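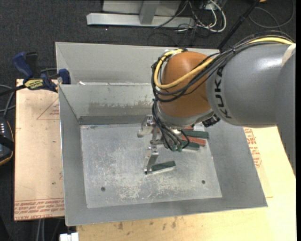 Mit dem Regionalzug bin ich im Februar hinausgefahren, die letzten zwei Stationen fast allein im Wagen, und vom Bahnhof waren es dann noch achtzehn Minuten zu Fuß, weil ich natürlich den falschen Ausgang genommen hatte. Vokix sitzt in einem ehemaligen Druckereigebäude, und wer dort zum ersten Mal klingelt, wird sehr freundlich von der Warenannahme zum richtigen Eingang geschickt. Ich war also ein bisschen zu spät, bekam trotzdem noch einen Kaffee und ein Stück Mohnkuchen in die Hand gedrückt und fand mich wenig später mit neun anderen Besuchern in einer Halle wieder, in der es an diesem Nachmittag fast nur um Software ging.

Angekündigt war der Besuch unter dem Titel »Griff in die Kiste«, und wer schon länger mit Robotern zu tun hat, wird jetzt vielleicht seufzen, so wie ich beim Lesen der Einladung auch kurz geseufzt habe. Das Thema begleitet mich, seit ich angefangen habe, über Automatisierung zu schreiben. Immer liegen Teile durcheinander in einem Behälter, immer soll ein Arm sie einzeln herausholen, und immer sind es die letzten paar Teile, die Ärger machen. Genau um die ging es hier, und das hat mich dann doch gepackt.

Aufgebaut war die Zelle denkbar schlicht: eine Blechwanne mit schrägen Wänden, mit einer Zwinge festgehalten, davor ein großer KUKA mit einem Greifer, dessen Teile gelenkig sind, und in der Wanne ein paar Klötze in Dunkelgrün und Rotbraun. Der Boden der Wanne ist kreuz und quer verkratzt. Mir gefallen solche Aufbauten, und mir gefiel auch, dass die Gastgeber ohne lange Vorrede gleich das Planungsfenster auf den großen Bildschirm legten.

Das Programm, das dort läuft, heißt Lokis und ist eine Art Dirigent zwischen Bilderkennung, Griffplanung und Bahnplanung. Man sieht links die Punktwolke aus der Tiefenkamera, in der Mitte die geschätzten Lagen der Teile und rechts eine Liste mit Griffkandidaten, die ständig neu sortiert wird. Für eine einzige Szene erzeugt Lokis zunächst 3000 Kandidaten, also mögliche Stellungen des Greifers über, neben und zwischen den Klötzen. Die allermeisten fliegen in der ersten Prüfung gleich wieder hinaus, weil ein Finger durch die Wand gehen würde oder der Unterarm an den Rand käme. Übrig blieben in dem Durchlauf, den wir uns gemeinsam angesehen haben, 630, und erst an denen wird ernsthaft gerechnet.

Ich gebe zu, dass ich an dieser Stelle eine ganze Weile vor dem Bildschirm hängen geblieben bin, während die Gruppe schon halb beim Kuchen war. Jeder Kandidat lässt sich anklicken, und dann zeigt das Programm, woran er gescheitert ist: Kollision mit der Wand, Gelenkgrenze, zu wenig Auflagefläche am Finger, Nachbarteil im Weg. Wer schon einmal einen halben Tag damit verbracht hat, aus einer Logdatei zu erraten, weshalb ein Planer »keine Lösung« meldet, der weiß, wie wohltuend so eine Ansicht ist! Ich hätte sie gern vor Jahren gehabt.

Die Wahrnehmung ist der Teil, bei dem am meisten diskutiert wurde. Zerschrammtes Blech glänzt an der einen Stelle und ist an der nächsten stumpf, und in den Tiefendaten entstehen daraus Löcher und manchmal kleine Geisterhügel. Lokis zieht deshalb ein Modell der leeren Wanne ab, das vorher eingelernt wird, und behandelt alles Verbleibende zunächst als verdächtig. Ein Hügel, der in mehreren Aufnahmen nicht an derselben Stelle steht, wird verworfen. Bei Klötzen, die dicht beieinanderliegen, hilft die Farbe: Grün neben Rot trennt sich fast von selbst, Grün neben Grün bleibt mühsam, und da greift dann ein Kantenabgleich, der nach meinem Eindruck noch etwas langsam ist. Eine Besucherin wollte wissen, was geschieht, wenn alle Teile gleich aussehen, und bekam die ehrliche Antwort, dass man dann eben mehr Aufnahmen brauche und sich die Taktzeit verlängere.

Sehr schön fand ich den Umgang mit flach liegenden Einzelteilen. Ein Klotz, der für sich auf dem Boden liegt, sieht auf den ersten Blick nach dem leichtesten Fall von allen aus, und doch muss der Finger ganz tief hinunter, bis an das Teil heran, ohne dass er sich am Blech festfährt. Gelöst ist das mit einer nachgiebigen Regelung für das letzte Stück des Weges. Bis kurz über den Boden fährt der Arm seine geplante Bahn, danach übernimmt ein Regler, der auf die gemessene Kraft achtet und bei Kontakt nachgibt. Die Schwelle dafür steht in einer einfachen Textdatei, zusammen mit dem Greiferabstand und der Rückzugshöhe, und diese Datei liegt in der Versionsverwaltung wie der restliche Code auch. Wer etwas daran ändert, muss einen Satz dazuschreiben. Einige dieser Sätze durften wir lesen, und darunter waren recht verzweifelte.

Nach der Pause ging es in den Nebenraum zu Cundus. So heißt das Werkzeug, mit dem Aufnahmen aus der Zelle wieder abgespielt werden, und für mich war es der heimliche Höhepunkt des Tages. Jeder Griffversuch wird mit allen Sensordaten, dem gewählten Kandidaten und der gefahrenen Bahn abgelegt. Ändert jemand die Griffbewertung, rechnet Cundus über Nacht die alten Szenen neu durch und zeigt am Morgen, wo die neue Fassung anders entschieden hätte. Ob der andere Griff auch gehalten hätte, weiß man damit freilich noch nicht, und darauf wurde mehrfach hingewiesen. Aber man sieht, an welchen Szenen sich ein Versuch an der echten Zelle lohnt.

Mitgebaut hat an der Kraftregelung das Büro Khasawneh, das sonst Prüfstände programmiert und für dieses Vorhaben die Schnittstelle zur Steuerung beigesteuert hat. Von dort kam auch die Idee, die Kabel am Handgelenk in der Bahnplanung mitzudenken. Die laufen außen am Arm entlang und in Schlaufen um das Gelenk, und ein Planer, der nur die starren Glieder kennt, dreht die Hand munter so weit, wie die Gelenkgrenzen es erlauben. Jetzt gibt es eine weiche Strafe für große Verdrehungen und dazu eine dicke, großzügig bemessene Hülle um das Handgelenk. Elegant sei das nicht, hieß es dazu, man verliere damit auch ein paar Griffe nahe an der Wand, und eine genauere Beschreibung der Kabel stehe auf der Liste. Mir leuchtete die Hülle sofort ein.

Gefragt habe ich noch nach der Bedienung per Handgerät, denn bei solchen Vorführungen bleibt ja gern offen, wie man eigentlich zwischen Automatik und Handbetrieb wechselt. In Lokis wird beim Umschalten der laufende Plan weggeworfen und die Szene hinterher komplett neu aufgenommen. Das kostet Zeit, und ich halte es trotzdem für die richtige Entscheidung.

Gegen halb fünf wurde es draußen schon grau, und ich musste zum Zug. Für den Sommer ist eine zweite Runde geplant, dann mit gemischten Gussteilen in der Wanne, und ich habe mich gleich in die Liste am Ausgang eingetragen. Wer ebenfalls hinfahren möchte: am Bahnhof den hinteren Ausgang nehmen und dann immer am Kanal entlang.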